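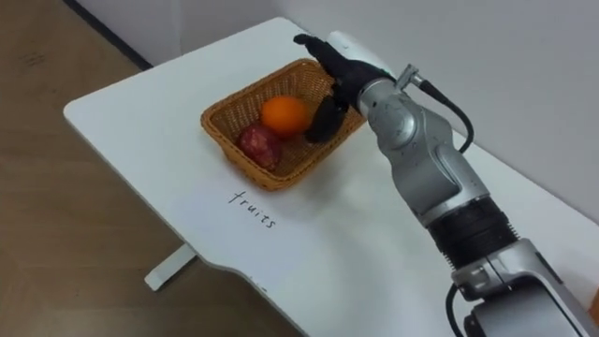
# What Happens When You Have Your Hair Cut?

A page for younger visitors to Quartey Hairdressing, Zendport

Hair keeps growing all the time, even while you are asleep. That is why people go back to the hairdresser again and again. This page explains what hair is, why cutting it doesn't hurt, what the tools do and what happens to you in the chair. Words in **bold** are explained again at the end.

## What is hair made of?

Hair is made of a tough material called **keratin**. Your fingernails are made of keratin too, and so are a horse's hooves and a bird's feathers.

Each hair grows out of a tiny pocket in your skin. The pocket is called a **follicle**. At the bottom of the follicle is the root, and that is the living part. The root makes new hair and pushes it upwards, a bit like toothpaste coming slowly out of a tube. By the time the hair comes out of your skin it has gone hard and is no longer alive.

The part you can see is called the **shaft**. If you could look at it under a strong microscope you would see that the outside is covered in very thin, flat scales which overlap like the tiles on a roof. This covering is the **cuticle**. When the scales lie flat, hair feels smooth. When they stick up, hair feels rough and catches on its neighbours, and you get tangles.

## Why doesn't a haircut hurt?

You feel pain through nerves. There are nerves in your skin and around each follicle, but there are none in the shaft. When scissors cut through the shaft, there is nothing there to feel it.

Pulling is different. If somebody tugs your hair, the tug travels down the shaft to the follicle, and the nerves around it notice straight away. That is why a haircut doesn't hurt but a knot in the comb does.

## Does cutting hair make it grow faster?

No. Lots of people think so, grown-ups included, but the root is down in the skin and can't tell whether the end has been cut.

What a trim can do is tidy up the ends. The end of a long hair is the oldest part of it. It has been brushed, washed, slept on and pulled through jumpers for years. After a while the end can split in two, like a piece of string coming undone. These are called **split ends**. They can't be glued back together for good, so the hairdresser cuts them off.

Hair on your head grows by a little more than a centimetre in a month. If you have a fringe, you will notice this sooner than anyone else, when it starts to get in your eyes.

## Why is some hair curly?

It has a lot to do with the follicle. A round follicle tends to make straight hair. A flatter, more oval follicle tends to make hair that bends and curls. You can't see this from the outside, and you can't change it with a brush.

The shape of your follicles mostly comes from your family. You might have the same sort of hair as one of your parents, or you might have hair like a grandparent's. Brothers and sisters often have quite different hair.

Curly hair is usually drier than straight hair. Your skin makes a natural oil called **sebum**, and the oil slides down a straight hair easily. On a curly hair it has to go round all the bends, so less of it gets to the end. People with curls often use more conditioner and don't wash their hair as often.

Very tight curls look shorter than they are. Pull one gently and it may stretch to twice the length, then spring back when you let go. A hairdresser has to think about this before cutting.

## Where does the colour come from?

The colour is made in the follicle while the hair is growing. It comes from a substance called **melanin**, the same one that gives skin its colour. There are two main kinds in hair. One is brown or black and the other is reddish yellow. Different mixtures give black, brown, red and blond hair, and all the shades in between.

As people get older, the follicles make less melanin. Hair with only a little melanin looks grey, and hair with none looks white.

## What are all those tools?

**Scissors.** Hairdressing scissors are much sharper than the ones in your pencil case. They are used only for hair. Cutting paper makes the blades blunt, and blunt blades bend hair instead of slicing it. Many pairs have a small hook on one handle where the little finger rests.

**Thinning scissors.** One blade has teeth like a comb. When they close, some hairs are cut and others slip through the gaps. They make thick hair less bulky.

**Clippers.** These run on electricity. There are two rows of metal teeth, one on top of the other. The bottom row stays still and the top row moves from side to side very quickly, so hairs that go between the teeth are snipped. The moving row is what makes the buzzing sound.

**Guards.** A guard is a plastic comb that clips on to the clippers and holds them away from your head. Each one has a number. The bigger the number, the longer the hair that is left. If someone asks for "a number 4 on top and a number 2 at the sides", they want it longer on top and shorter at the sides.

**Water spray.** Damp hair lies flat and stays where it is combed, so it is easier to cut in a straight line. Very curly hair is sometimes cut dry, so that the hairdresser can see where each curl will sit.

**Sectioning clips.** These hold up the hair that isn't being cut yet.

**Neck brush.** A big soft brush for sweeping bits of hair off your neck and face. Most people find it tickly.

## What will happen to me?

1. You come in and hang up your coat. Someone will ask your name.
2. You sit in the chair. It goes up and down with a pump at the bottom. If you are small, you will have a booster seat as well.
3. You get a gown. It goes over your clothes and fastens at the back of your neck. It should be snug but not tight, so say if it bothers you.
4. The hairdresser asks what you would like. You can say it yourself, or the person who came with you can. A photo helps.
5. Your hair is sprayed or washed. At the basin you lean back and rest your neck in a dip at the edge. Tell us if the water is too hot or too cold.
6. The cutting starts. Keep your head where the hairdresser puts it. If you need to sneeze, cough or scratch your nose, say "stop" first.
7. You see the back of your head. The hairdresser holds up a second mirror behind you, and you look at it in the big one.
8. Your neck is brushed and the gown comes off.

If you don't like the noise of the clippers, you can ask to listen to them from across the room first, or bring ear defenders. You can also ask for scissors only. It takes longer, but we don't mind.

## How does shampoo work?

Water and oil don't mix. If you rinse your hair with plain water, the loose dust goes but most of the oil stays, with dirt stuck in it.

Shampoo contains a cleaning ingredient called a **surfactant**. Each tiny piece of surfactant has one end that likes water and another end that likes oil. The oil-loving ends grab the oil on your hair. The water-loving ends hang on to the water. When you rinse, the water pulls the whole lot away down the plughole.

You don't need very much. Lots of bubbles look good but they don't mean that your hair is getting cleaner.

Conditioner comes afterwards. It coats each hair with a very thin slippery layer, which helps the scales of the cuticle lie flat. Put it on the ends more than the roots, leave it for a moment and rinse it out.

## How do I get a knot out?

- Start near the bottom of your hair, below the knot.
- Hold the hair above the knot tightly in your other hand. Then the tugging stops at your hand and doesn't reach your head.
- Use a wide-toothed comb and do a small bit at a time.
- Move up a little when the comb goes through easily.
- If it won't come out, put some conditioner on it and try again.

Don't cut a knot out yourself. Ask a grown-up.

## Where does the cut hair go?

It gets swept up after each person, so that nobody slips on it. In many salons it goes in the bin, but cut hair can be useful. It soaks up oil well, and some places collect it to stuff into long tubes that help clean up oil spilt on water. Long plaits can be given to charities that make wigs for children who have lost their hair. Each charity has its own rules about how long the plait must be, so check before you have it cut.

## Words to remember

| Word | What it means |
|---|---|
| Cuticle | The scaly outside layer of a hair |
| Follicle | The pocket in the skin that a hair grows from |
| Keratin | The tough material in hair and nails |
| Melanin | The substance that gives hair its colour |
| Sebum | Natural oil made by the skin |
| Shaft | The part of a hair you can see |
| Split end | The end of a hair that has come apart |
| Surfactant | The part of shampoo that lifts off oil |

Quartey Hairdressing, 83 Girnora Road, Zendport. Children's cuts are in the front room, on the left as you come in.

Page last changed 05/12/2021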